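Vaga: analista de compras e orçamento para automação (Zerine)

Trabalho com simulação de garras e braços robóticos antes da compra.

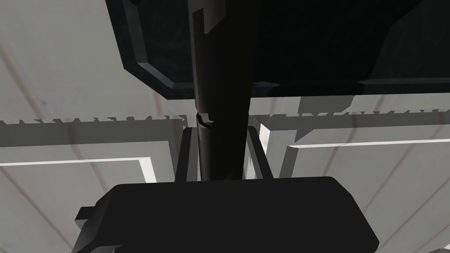
Funções
Pedir e comparar propostas de fornecedores, montar o orçamento de janeiro e acompanhar a entrega de 3 células na unidade Lockwood.

Requisitos
Experiência em compras industriais, planilhas e inglês para leitura de contratos. Contrato de 28 horas semanais.

Candidaturas até 17 jul. 2024, com currículo, para Touran Ghorbani.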